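Flu shots at the Hilach clinic - anyone been yet?

dikardmom
Posted Friday, 8:40 am
Has anybody gotten their flu shot at the new Hilach walk-in? My mother is 81 and can't stand in line long. The county page says 500 doses came in for December, and the pharmacy in Ondrejka keeps telling me to call back.

troels_th
I went yesterday after work. In and out in 25 minutes, and the nurse was lovely. They have chairs all along the hallway, so your mom should be fine. Bring her insurance card, they did ask for it.

widerbill
25 minutes?? I waited almost two hours on Monday and then they sent me home because the high-dose one for seniors had run out. Call first and ask for that one by name. I still think closing the Wider office was a dumb move.
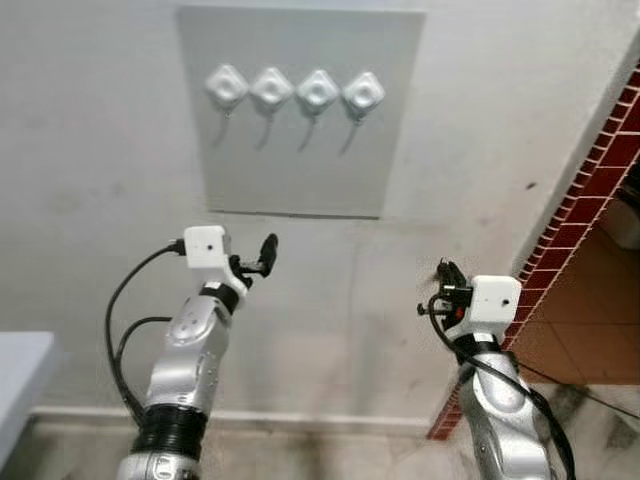

troels_th
Sorry to hear that, Bill, but I don't think closing Wider is what did it. The county paper had the numbers: 1,172 shots given at both offices last fall and 1,261 this fall at Hilach alone. My brother-in-law griped about the move too and then got seen faster than he ever did in Wider. And if you do get stuck waiting, there's always the gray panel on the wall to look at, with the four white diamonds and a cable hanging off each one. I had plenty of time to study it while I did my 15 minutes after the shot.

widerbill
More shots doesn't mean it's easier for people out here. Wider was a five minute drive for me. Now I need a ride, and so do half the folks on my road.

s_trnka
Bill's got a point about the rides. The senior van goes to Hilach on Tuesdays only, and you have to book it by noon the day before - my dad missed it last week. On the high-dose shots, I called this morning and they said more are coming Monday.

dikardmom
Thanks everybody! I'll call Monday and try to get her on the van. Bill, we come right through Wider if you want a lift, just message me.

widerbill
That's kind of you. Might take you up on it.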